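Kunia Household Notes
September
by the Kunia kitchen desk

We use cookies to remember your settings. Accept / Manage

Right, quick one this month. Drawer season. Everyone in Firisville seems to be clearing out before the warm weather and the inbox is full of the same stuff, so going through it in no real order.

Sticky label gunk on jars. Cooking oil and bicarb, equal parts, smear on, leave while you do the dishes. Rub off with an old cloth. Then hot soapy water or the next label won't hold. Eucalyptus oil works too but the smell gets into the lids. Don't use it on plastic, goes cloudy.

Jar lids that stink of pickles. Sun. Upside down on the windowsill for a couple of days. I've tried vinegar, tried bicarb paste, tried leaving them in the freezer. Sun is still the best and it's free.

Wooden spoons gone furry. Boil the kettle, pour over, dry them standing up, then a light sand along the grain once they're bone dry. Food-grade mineral oil, wipe, wait, wipe again. Not olive oil, it goes rancid and then so does the porridge. If there's a crack down the bowl of the spoon bin it or use it for paint.

Cast iron. I get told off every time I say this but a bit of dish soap is fine. Soaking isn't. Dry it on the stove, low heat, thin wipe of oil, off. If it's tacky you used too much oil — back in the oven upside down for an hour and wipe it again when it cools.

Drawers that stick. Candle stub. Rub along the runners, open and shut it ten times, done. If it still sticks in humid weather the bottom has probably swelled, so take the drawer out and look before you start planing anything. I planed a Multari dresser years ago and come winter the drawer rattled like a tram. Still does.

The scrap box. Reader in Phromma keeps 262 odd screws in one tin and wants to know how to sort them. Muffin tray! Tip the lot out on a towel, sort by length first and then head, then into jars. Don't bother seperating brass from steel by eye, use a magnet. Anything rusty goes straight out unless its something you can't replace.

Pantry moths. Everything out. Yes everything. Vacuum the shelf-pin holes, wipe down with hot water and a drop of detergent, let it dry right through before one packet goes back. Flour and rice in the freezer for a few days. Bay leaves do nothing in my experience but plenty swear by them, so chuck a couple in if it makes you feel better.

Small electricals and keypads. The gunky bits drawer again — remotes, calculators, old phones, the cordless from the hall. Power off, battery out if it comes out. Turn it over and tap the back gently so the crumbs drop. Dry soft paintbrush along the rows, then a cotton bud barely damp with isopropyl between the keys. Barely. Never spray straight on. Toothpick for the corners if you've got a steady hand.
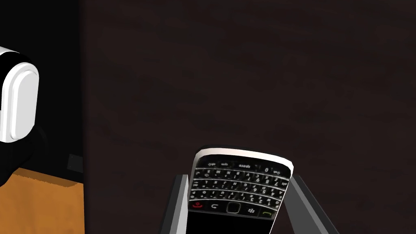 Vol. 8, No. 2

Glossy black keys show every fingerprint, so finish with a dry glasses cloth. Go easy over white printed letters, some of them lift if you scrub. Same goes for the numbers on microwave panels and oven knobs, found that out the expensive way with the grill setting. Now we guess.

Kettle scale. White vinegar and water, half and half, enough to cover the element. Boil, leave it to sit, tip out, then boil plain water twice and tip that too. 900 mL does my kettle. Citric acid if you can't stand the smell, a spoonful is plenty.

Smelly dishcloths. Stop leaving them in a lump in the sink. Hang over the tap. Hot wash with the towels, no softener, it coats the fibres and then they just push water round the bench.

Squeaky hinge. Pull the pin, wipe it, smear of petroleum jelly, tap it back in. One hinge at a time or the door ends up on your foot.

Next month grout, and the great colander question. Send in your oven door tips, particulary for getting between the glass, mine has a drip in there from last Christmas and I can't work out how to get the bottom trim off.

Shares 262 | Comments 8

Get the Kunia newsletter in your inbox. Unsubscribe any time.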